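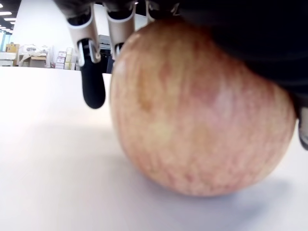 Home | Talks | Notes | Contact

Last updated: 2023-03-02

Speaker notes: Contact rules for hands that handle soft goods
Stefaniia Dovhaniuk, Trolidside

Slide 1. Title. Say who the talk is for: people who write cell procedures and people who have to sign them. Questions at the end, except on definitions. Take those as they come.

Slide 2. Scope. Multi-finger hands on a fixed arm, whole fruit, flat table. No suction, no conveyors. The Condori procedure covers conveyors and I will not go into it.

Slide 3. Terms. Three that get mixed up in reports:
Touch - any part of the hand meets the fruit.
Hold - the fruit can't roll if the table is bumped.
Grasp - the fruit can be lifted clear of the table.
A trial log must use one of these words and no other. "Contact made" is not accepted in our logs after December.

Slide 4. Approach from above. The palm comes down over the top of the fruit and the fingers hang on both sides. A fingertip can end up low, close to the table, without touching the fruit. Write the clearance limit for the fingertip first and the palm second. Most drafts I review have it the other way around, and then the palm height is set with no regard to where the tips go.

Slide 5. Downward force. Fruit on a hard table is squeezed between palm and table. The limit has to apply to that case as well as to finger force. At Wurkgate we reviewed 269 logged trials and 19 were marked as grasp faults. Of those, 3 were palm overpress that the finger limit could never have caught. Pause here.

Slide 6. What the wrist camera can support. At close range the fruit hides the far fingers. A reviewer may record what a visible fingertip is doing. A reviewer may not record a hidden one as "in contact" from the image alone. Use the joint log for that, or write "not visible". Same rule for bruising: skin color varies a lot on a red and yellow apple, and a soft-focus close-up is no basis for a damage call. Damage is checked by hand, off the table, under the inspection lamp.

Slide 7. Stop conditions. Read the list aloud, do not add to it:
- force limit reached on any joint
- palm below set height
- loss of camera or joint data
- a person inside the marked zone
After a stop the hand opens only on operator command. Bevach allowed automatic opening in its first draft and dropped it.

Slide 8. Records. One sheet per trial, filled in before the next trial starts. The current form has 162 fields, too many. I propose cutting the free-text ones. Show the short version and leave it up during questions.

If time is short, skip slide 8 and point to the handout.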